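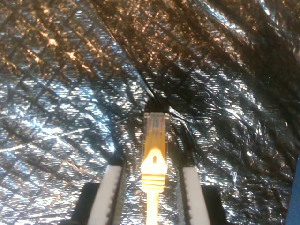

Sprechnotizen, Vortrag Promness-Forum, Slot 25 Minuten plus Fragen

Titel: Der Stecker, der nicht klickte

Start ohne Folie. Kurz warten, bis die Tür zu ist.

Hallo zusammen! Ich freue mich wirklich, denn ich darf heute über meinen Lieblingsfehler sprechen. Er hat uns den halben Winter gekostet, und ich würde ihn gegen keinen anderen tauschen.

Worum es geht: Zelle 2 bei uns in Brendville. Ein Arm, ein Zweifingergreifer, Patchkabel mit RJ45 in einen Switch stecken. Klingt langweilig, ist es überhaupt nicht. Ein Kabel ist biegsam, der Stecker ist klein und durchsichtig, die Rastnase will von der richtigen Seite kommen. (Hier gern das Kabel aus der Tasche ziehen und herumgeben!)

Folie 2 — Die Zahlen
Dezember, 2367 Steckvorgänge, alle von der Steuerung als gut gemeldet. Beim Linktest danach: 176 Ports ohne Verbindung. Pause machen. Das sind gut sieben Prozent, und die Zelle stand die ganze Zeit auf Grün.

Folie 3 — Was wir zuerst dachten
Kamera. Natürlich die Kamera. Klarer Kunststoff, viel Licht, Glanz überall, die gelbe Tülle überstrahlt gern mal. Wir haben Blenden gebaut, Belichtungszeiten verstellt, den Bildfilter von Grendix durchprobiert. Die Posenschätzung wurde tatsächlich besser, die Fehlerquote blieb, wo sie war. Zwei Wochen weg. Ehrlich sagen, dass das mein Vorschlag war.

Folie 4 — Die Kraftkurve
Jetzt der schöne Teil. Langsam sprechen, Kurve zeigen.
Die Steuerung suchte ein Kraftmaximum und danach einen Abfall, das Einrasten. Den Abfall gab es auch bei den schlechten Steckungen! Nur kam er woanders her: Der Greifer hält an der Tülle, und die Tülle ist weich. Unter Last rutschten die Finger ein Stück über die Rippen nach vorn. Kraft baut sich auf, Finger rutschen, Kraft fällt ab. Für die Software war das ein Klick.
Frage ans Publikum: Wer hat so eine Schwelle im Programm, ohne den Weg mitzuprüfen? Hände zählen lassen, selbst auch melden.

Folie 5 — Der Moment mit dem Not-Halt
Nicht überspringen, auch wenn die Zeit knapp ist.
Bei einer Steckung rutschte der Greifer ganz durch und fuhr mit den Fingerspitzen gegen die Frontblende. Verletzt wurde niemand, die Schutztür war zu. Aber die Kraftgrenze stand auf 70 Newton, ein Überbleibsel aus der Inbetriebnahme, und das hatten wir alle mehrfach gelesen und abgenickt. Heute gibt es für jede Phase eine eigene Grenze, und Änderungen daran brauchen eine zweite Unterschrift.

Folie 6 — Was wir geändert haben
Andere Beläge von Kiiskinen an den Fingern. Weg und Kraft werden zusammen ausgewertet. Nach dem Stecken ein kurzer Zug nach hinten, und wenn der Stecker kommt, war er nicht drin. Dieser Zugtest ist so simpel, dass ich mich ein bisschen schäme, und er ist großartig.

Folie 7 — Offen
Knickschutz anderer Hersteller, manche sind glatter. Stecker ohne Tülle trauen wir uns noch nicht zu. Taktzeit ist durch den Zugtest gestiegen — wer eine Idee hat, bitte nachher zu mir!

Reserve für Fragen: Rohdaten der Kraftkurven, Ordner 66 auf dem Laptop. Adapter für den Beamer nicht vergessen.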